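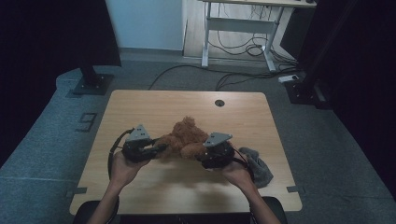

Let the Child Keep the Old Bear

By Ekua Antwi

In the town where I live now, there is a shop called Zelley which sells toys and things for the nursery. In February they put a sign in the window: bring an old toy, get a discount on a new one. I walked past it for two weeks. Every time I looked at the box behind the door, and every time the box was more full. There were rabbits in it, and a long snake, and many bears.

I should say first that I am not against the shop. The people there are kind, and the prices are high everywhere. But the sign made me think about something I have wanted to write for a long time, which is that we replace the toys of children too easily, and that we teach them something when we do it. I would like to argue for the old toy, even the ugly one, and for the work of repairing it.

When I was small I had one bear. He came from my aunt and he was already used. One ear had been sewn on again with blue thread, and I believed for years that all bears had one blue line under the ear. When I visited a cousin and saw her bear without the line, I felt sorry for him. I thought somebody forgot to finish him.

My mother repaired this bear, I think, every winter. She did not do it beautifully. She was a nurse and she sewed the way she bandaged, quickly and very tight. His arm pointed a little backward after the second repair. I do not remember a single toy from those years that was new and perfect, although there must have been some. I remember the arm.

I told this to my neighbor, Folke Vik, who has three grandchildren and strong opinions. He said that I am sentimental. According to him, a child does not care if the toy is old or new, it is the adults who make poetry of it. He has bought the same stuffed dog two times for his youngest grandson, because the first one was left on a train, and the boy took the second dog without one question. So what is my point, he asked.

I have thought about this dog more than Folke would like. It is possible that the boy did not notice. It is also possible that he noticed and was polite. Children are polite with us more often than we believe, especially when they can see that a grandfather has gone to three shops. And a lost toy is a different matter from a tired toy. If the dog is on a train to another country, of course you may buy another dog. I am speaking about the bear who is at home, on the bed, with a hole in his side.

What do we say to the child about this bear? Usually we say: he is broken, we will get a new one. We say it with a happy voice, as if it is good news. And the child learns that a thing which is loved very much becomes bad from it, and then it goes away. I do not think any parent wants to say this. It comes out of our mouths because we are tired, the hole is there, and the new bear costs less than a pizza.

I know the price is part of it. A friend of mine, Solveig Lindqvist, wrote down everything her family received for her daughter's first four birthdays, and the same for the holidays in between. She is this kind of person, she also writes down the weather. The list had 127 toys on it. She had bought seven of them herself. The others came from relatives, from other children's parties, from a bank, and from a man who repaired the roof. Nobody in the family had decided that one girl needs 127 toys. It happened in the same way that dust happens.

Solveig asked her daughter which ones she would take if they moved to a smaller house. The girl thought for a long time and chose four, and then she changed one of the four for a stone. I like this story and I tell it too often. But the important part for me is what Solveig did later. She did not throw away the rest in one afternoon, as the books about tidy homes tell us to do. She started to repair the four. (Not the stone.)

Here somebody will tell me that people have no time. I agree that people have very little time. I have two jobs and a father who needs me on the phone each evening. But I want to be exact about how much time we mean. To close a seam on a soft toy takes me 20 minutes, with bad light and bad eyes. To choose a new toy on the internet, read what strangers wrote about it, wait for it, open the box, cut the plastic ties and carry the box to the recycling also takes time. We do not count it, because it is divided in small pieces and some of the pieces feel like fun.

Others say that they cannot sew. This is a more serious objection and I respect it. When I came to this country I was surprised how many grown people had never held a needle. In my school everybody sewed, the boys also, and most of us badly. I do not say it was a better school. The teacher was unfair and the room was cold. But we left it without being afraid of a needle, and this turned out to be more useful to me than the names of the rivers.

For those who are afraid, I can offer the method of Maj-Britt Sandberg, who taught the evening class where I learned to do it properly. She used a strong polyester thread, doubled, and what she called the ladder stitch. You take a small step on one side of the hole, then a small step on the other side, straight across, and so on until the end. It looks terrible while you are doing it. Then you pull, and the two sides close and the thread hides inside. The first time I saw it I made her show me again. Begin a little before the hole and finish a little after it, and do not cut the thread too near the knot.

If the stuffing has become flat, put in a small amount of new stuffing before you close, and push it far in with the back of a pencil. Do not put too much. A child knows the body of the bear with the hands, and if he becomes suddenly fat it is almost as bad as a new one. For washing I use cool water and a little soap in a basin, I press him in a towel, and I let him dry for two days somewhere with air. My opinion is that he should be washed less than we want to.

There is also the question of safety, and I do not want to be careless. If a baby has the toy, then loose eyes and buttons must go, and no beautiful idea about memory is worth more than this. You can sew the eyes with thread instead. My own bear had one such eye and he looked as if he was thinking.

Victor Okoth, who reads my texts before I send them, wrote a comment at this place. He asked if I am not making the parents guilty again, and especially the mothers, since it is mostly mothers who will be expected to sit with the needle in the evening. He is right to ask. I have read so many articles which tell a mother that she destroys her child with a wrong spoon. I do not want to write one more.

So let me say it in a different way. I do not ask that you repair everything. I ask that the repair comes first in the conversation and the shop comes second. Perhaps the hole stays there for a month. A month with a hole is not a tragedy, you can put a sock around him. Perhaps the father does it, or the older brother, or the child herself with a thick needle and an adult beside her. A crooked seam made by a child of seven is, for me, a better thing to have in a house than a certificate.

And sometimes the answer is really that the bear is finished. The cloth becomes so thin that it does not hold any thread, it opens beside every stitch. Then I think we should say that truth also, and let the child decide what happens. Some want to put him in a box on the shelf. Some want to cut out a piece and keep it. One boy in my building wanted a funeral behind the bicycles, and he got it, and it was quite long.

What bothers me in the sign at Zelley is the exchange. A discount tells you that the old one has a value only as a step to the next one. We already live like this with telephones and with coats, and I do it myself, I am writing this on a computer that replaced one which was only slow. With adults it is maybe too late to be strict. But a child of three has not yet asked for this idea. He thinks that there is one bear. I would like to leave him with this opinion for some years, it does no harm and the world will correct it soon enough.

I did go into the shop in the end. I asked the woman at the counter what happens with the toys in the box, and she said that the good ones are given away and the others go to be shredded for filling. I asked if she would consider to sell needles and thread next to the new bears. She laughed, but in a friendly way, and she wrote it on a paper. When I passed again there was no thread. There was a second box.

At home my own bear is in the cupboard with the winter blankets. His arm still points backward. Last year my niece found him and asked if I could fix it, and I took out the scissors and looked at my mother's stitches for some time. They are very small and very tight. I told my niece that the arm is supposed to be like that, and she accepted it, and put him on the chair with his face to the window.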